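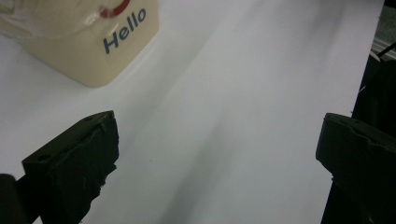

Remedios Padilla asked that it be recorded that Kilora Street residents had no water for most of a working day and got the notice in their letterboxes afterwards. She said she did not object to the shutdown itself, as the valve plainly had to be replaced, but people on the upper side of the street had been told it would only affect the lower side. The chair thanked her and said the matter would be taken under item 4.

TIRNMONT WATER USERS GROUP
Minutes of the general meeting held 29th June, Tirnmont Hall, side room

1. Opening and apologies
The meeting opened at 7.05 pm with public comment (recorded above). Apologies were accepted from the Dosunlow Road delegate and from the council's works engineer, who sent a written update. A quorum was present.

2. Minutes of the previous meeting
Confirmed, with one correction. Under item 6 the words "Dosunlow reservoir" should read "Dosunlow pump station". The reservoir was not discussed.

3. Works update
The engineer's written update was read out.

The old cast iron main between Kilora Street and the pump station is being replaced in stages. The full length is 2,420 metres. Stage one, from the pump station to the creek crossing, is finished and has been pressure tested. Stage two is 1,000 metres and takes in Kilora Street and the lower part of Antoniadis Avenue. Pipe for stage two has been delivered and is stacked in the depot yard.

The creek crossing took longer than planned. The contractor hit rock on the eastern bank and had to bring in a bigger excavator. Reinstatement of the bank is still to be done and will wait for drier ground.

A member asked whether the footpath on the northern side would be put back in concrete or asphalt. The update did not say. Secretary to ask.

A member asked if the hydrant outside the bowls club would be moved. The chair understood it would stay where it is but would check the drawings.

4. Kilora Street shutdown
Discussion followed from the public comment. The valve at the corner of Kilora Street and Antoniadis Avenue would not close fully, so the crew had to go back to the next one up the hill. That took in the whole street and not only the lower side. The notice had been printed for the smaller area and a second one was done on the day.

Remedios Padilla said two households had babies at home and one resident was on home dialysis and should have been phoned. The chair said there was a register for home dialysis customers and the group should find out whether that resident was on it.

There was some discussion about text messages. Several members said they had signed up for outage alerts in February and had never received one. Others had received alerts for streets they did not live in.

Moved that the group write to the council asking for:
(a) written notice to every property that could lose supply if a valve fails, and not only those on the first plan;
(b) a check of the home dialysis register for the Tirnmont area;
(c) a test message to all numbers signed up for alerts.
Seconded. Carried.

5. Discoloured water
Reports of brown water continue from the top end of Antoniadis Avenue. The engineer's update puts this down to sediment stirred up by the changeover and says the line will be flushed again from the end hydrant. Residents should run the front garden tap until clear before using the washing machine. Anyone with stained laundry can lodge a claim with the council and should keep the items.

One member said flushing had been done already and made no difference at his place. He was asked to give his address to the secretary so it could be passed on.

6. Meter pits
Lids are still missing from 3 meter pits on Dosunlow Road. Reported twice. Secretary to report again and ask for a reference number this time.

7. Correspondence
In: council, works update; council, acknowledgement of our letter on water pressure.
Out: letter on water pressure.

8. Finance
Hall hire for the half year, $200, approved for payment. No other accounts.

9. General business
The chair asked for someone to letterbox Antoniadis Avenue before stage two starts. Two members offered to split it at the roundabout.

The rainwater tank rebate was raised. Held over to the next meeting, when the forms should be available.

Meeting closed 8.40 pm.

Search this site Enter keywords Go

Filed under: Minutes and agendas, Water and sewer

Contact the secretary | © Tirnmont Water Users Group | Back to top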